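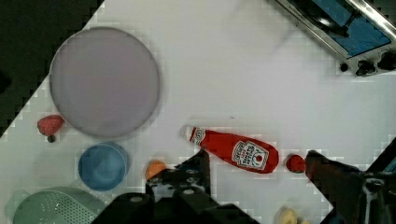
*Plate, bowl, colander, strawberry and ketchup bottle on a white tabletop.*

# Lollow Pantry Terms

A word list of household food and kitchen terms, with spelling variants and plural forms. It was built for search and label matching in the Kershaw recipe index and is released separately for general use.

Current release: March 25, 2022. Maintainer: Maureen Entwistle.

## Contents

| File | Rows | Notes |
|---|---|---|
| `terms.csv` | 785 | one headword per row |
| `variants.csv` | - | keyed on `term_id` |
| `groups.csv` | 22 | top-level groups |

All files are UTF-8, comma-separated, with a header row. Line endings are LF.

## Fields in `terms.csv`

- `term_id` - integer, stable between releases
- `headword` - lowercase, singular
- `plural` - empty for mass nouns
- `group_id` - refers to `groups.csv`
- `status` - `active`, `merged` or `retired`

Merged terms keep their row. The target ID is in `merged_into`, the last column.
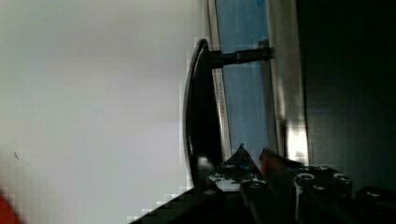 *Black curved handle against an off-white surface.*

## Sources

Headwords were taken from the Trirkitz store labels and from handwritten recipe cards typed up by the maintainer. Some 100 cards had no usable title and were indexed by first ingredient. Brand names were removed, except where the brand has become the common word.

## Known problems

- "Ketchup" and "catsup" are one term. "Tomato sauce" is a separate term, and British usage will match it wrongly.
- "Strainer", "sieve" and "colander" overlap in the cards. They were left as three terms.
- Six groups have no plural check.
- Hyphens are dropped in `headword` but kept in `variants.csv`.

## Loading

 python load_terms.py --in terms.csv --strict

`--strict` stops on the first duplicate headword. The Zorkent importer ignores `status`, so filter retired rows before using it.

## Changes

The next release is planned for May and will add a `region` column to `variants.csv`. Existing IDs will not change. Send corrections as a patch against `terms.csv`, sorted by `term_id`.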